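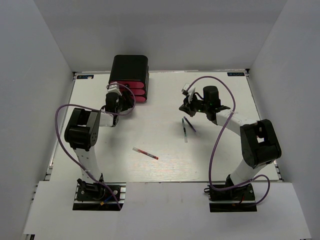

Figure 1. Three-drawer unit and pens on the white work surface, Ernham.

Progress report to the Dinu program office
Project: Taltemura, small storage for shared desks
Grant reference: 1976
Prepared by: Siebe Dewulf
Reviewed by: Marloes Dewulf
Date: 18th November

1. Scope of this period

Work moved from open trays to closed drawer units. The question for the period was whether a compact unit with stacked drawers can hold the loose writing tools of a shared desk without slowing down the person who needs one. Open trays were covered in the previous report and are not repeated in this one.

The unit under study has a black casing with a rounded top and three pink drawers, each pulled by a small dark knob. It is set toward the back of the work surface so that the area in front stays free for pens and for drawer travel. The internal working name for this layout is Asteck. It will be used in the tables of the final report.

2. Work completed

The placement protocol is written and in use. It fixes the starting state of the desk, the drawer to be used, and the condition in which the desk is to be left. A trial is closed when the pen is inside the assigned drawer and the drawer front is flush with the casing. A drawer left standing out is recorded as incomplete, even when the pen is inside.

Of the 138 trials planned for the closed-drawer layout, 89 have been entered in the log and checked. The remainder carry over to the next period. No trial has been dropped from the log. Entries with an unclear end state are marked for review by Marloes Dewulf, who did not take part in the original logging. 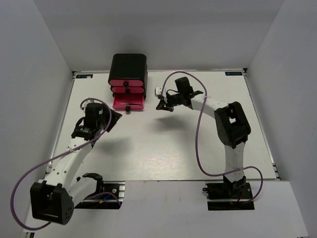
The bottom drawer needs a separate rule. Its front sits close to the tabletop, so there is less clearance under the knob than on the other two, and a pen left lying near the unit can end up in the path of the drawer. The protocol now requires the strip in front of the unit to be clear before the bottom drawer is pulled. Trials logged before this change keep their original result and carry a note in the remarks column.

Partial opening is also recorded as its own state. The first version of the log allowed only open or closed, and reviewers disagreed on drawers that were a short way out. The revised log has a third entry for these. Earlier records were recoded to match.

3. Deviations from plan

The comparison with a taller storage unit has not started. Delivery was later than scheduled and the log revision took priority. The budget line is unspent and we ask that it be carried forward.

Labels on the drawer fronts were in the original plan. They have been postponed until the unlabeled trials are finished, so that both sets can be compared on the same terms.

4. Open points

The order in which drawers are used is fixed at present: top, middle, bottom. A mixed order would be closer to ordinary desk use but adds trials. We request a decision from the program office before the next block begins.

The position of the unit on the surface is specified only as "rear, left of center." Tighter wording is being drafted, with distances measured from the back edge of the board.

5. Next period

Complete the remaining trials for the closed-drawer layout. Finish the review of marked entries. Receive and set up the taller unit. The next report is due in February and will include the full log as an annex, together with spending against each budget line.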